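Citau handheld set: README and house rules

Version in the folder wins over whatever was emailed round. If you have a printout, bin it.

What this is

Demonstrations recorded with hand-held grippers, one operator per gripper, wrist view only. Small tabletop jobs: pick, place, stand up, lay down, hand over. Collected by Trirent in two rooms, first batch started in December. 3,066 episodes kept in this release. Rejected ones are not shipped, see further down for why they got rejected.

This file is mostly the rules we record and label by. People kept asking why two folders looked different and the answer was always that the rules changed halfway. So now they're written down.

Maintainer: Laurinda Morais. Labels: Zulmira Teixeira. Hardware: Bart Verhoeven. Natália Morais does the consent forms. (Yes, two Moraises. Put the first name in the ticket please.)

What's in the folder

episodes/ one subfolder each, video plus pose track plus a short text label
splits/ train and held-out lists, plain text
checks/ output of the checker, one line per episode
forms/ not in the public copy, don't ask
CHANGES.txt read this before you complain that a number moved

The held-out list is 200 episodes. Fixed. Don't swap things in and out of it, even when you find a bad one. Flag it in checks/ and leave it where it is till the next release.

Before recording

Look at the pads. Both of them. Loose, bald or shiny: change them as a pair, never just one. Write the change in the log with the time, 14:20 or whatever, not "after lunch".

Brass inserts flush in the fingers. If one is standing proud, stop, give the gripper to Bart.

Open and close fully five times with nothing in between. The width reading has to come back to the same value. If it doesn't, re-zero, try again. Second fail = other gripper.

Wipe the lens. Dry cloth. We lost most of an afternoon to a thumbprint.

Strap done up if your gripper has one. Not dangling into the view more than it has to.

Long hair back, lanyards off. Badges too, they have names on them.

Tell the other person in the room you're starting.

During an episode

One task per episode. If you finish early, stop. Don't tidy up on camera, the tidying gets learnt as well.

Start from open fingers, clear of the object. Hold still for a second. Then go. Same at the end, let go, back off, hold still, stop.

Thin things (pens, rods, sticks): line up the gap first, then close. Go slow for the last bit. Don't chase it with one finger and scrape it into place with the other, it looks like a grasp in the width track and isn't one.

Don't lean on the surface. Fingers can touch it lightly but if the gripper body takes weight the pose goes off and the checker won't always catch it.

A miss is fine. Recover and carry on, label it "recovered". Two misses, stop the episode and keep it as a fail. Fails are useful, please stop deleting them.

No talking is needed, sound isn't recorded. Talk if you like.
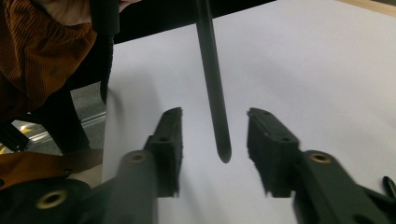 Wrist view: dark rod between the open fingers, over a white surface.

People in the background

Legs, sleeves, bits of clothing are allowed. Faces aren't. Neither is anybody who hasn't signed. If someone wanders through, finish or stop as you prefer but write "person" in the notes field so Natália can look at it. She decides, not the operator. Don't crop or blur it yourself, we had three differnt kinds of blur in the first batch and had to go back to the originals for all of them.

Same goes for screens, post, anything with an address on. Turn it over before you start.

Labels

One sentence, present tense, plain words. "Pick up the rod and lay it on the tray." Not "the operator carefully retrieves". No guessing.

If you can't tell what a thing is, use the general word. Rod is fine. Stick is fine. Writing "whiteboard marker" because you think it's probably a marker isn't fine, Zulmira will send it back. Colour only when it helps tell two objects apart.

Contact counts from when BOTH pads touch. One pad touching is "brush". An object sitting between the pads with a gap either side is neither, mark it "pre-grasp" and move on. This was the biggest source of disagreement between labellers in the first batch, so if in doubt step through it slowly and look for the gap on each side.

Wrist view fools you on depth. Thing looks level with the pads and is well behind them. Check against the width track before you put a contact mark in.

Second labeller does every tenth episode without seeing the first one's marks. If you differ, talk, then write down what you agreed in CHANGES.txt. Don't just overwrite.

What gets rejected

Pose track jumps or goes missing mid-task
Lens smeared or covered
Face visible
Wrong object for the label and nobody can say what the right one was
Width never re-zeroed that session
Both hands used on the object with no gripper

474 went out on these grounds before this release. Pose track was the worst by a long way, mainly the room with the plain white table top, not enough texture for the tracker. Put something patterned round the edge of the work area if you're in there, outside the bit you're working on. Helped a lot.

Known problems

Early episodes have the old pads, a bit thinner. Closed width reads lower. There's a pads field in the episode text, use it if you're training on width.

Near parts of the gripper are out of focus. Lens is set for the working area and we're leaving it there. Don't sharpen.

Lighting not matched between rooms. Overhead in both but one's a lot brighter. White surfaces can come out slightly lavendar. No colour correction applied and we don't plan to.

Roughly 100 episodes have the stop marker late, so there's a tail of nothing happening. Trim or don't. Sepp, our checker, warns on these but passes them.

Right handed operators nearly all of it. We know.

Running the checker

sepp check episodes/
sepp check episodes/ --strict (what we use before a release)

Strict fails on any missing field, including notes. Put "none" if there's nothing. Empty is not the same as none, an empty field means you forgot.

Using it

Research use, and internal testing. Don't try to work out who anybody is. Don't merge it with another set and pass it on without this file alongside.

Please don't put a policy trained on this straight onto an arm next to people. Run it slow with the force limit down and somebody's hand on the stop, on an empty cell first. Hand-held demos don't know anything about your arm's reach or its joint limits. Samran Panyasiri's notes for the Binumeck cell are in docs/ and are worth the read even if your arm is a different one.

Asking for your footage to be removed

If you were in a session and want out, write to Natália with the month and the room. Don't need a reason. It comes out of the next release and we ask everyone with a copy to update. Keep your copy somewhere you can delete from, for the same reason.

Changes to these rules

Open a ticket, say which rule and what you'd put in its place. Laurinda merges. Nothing changes in the middle of a batch, even if it's obviously better. It goes in at the start of the next one and the batch number goes in CHANGES.txt.

Still to do: left handed sessions, a proper page on lens cleaning, and the split lists need sorting so diffs are readable.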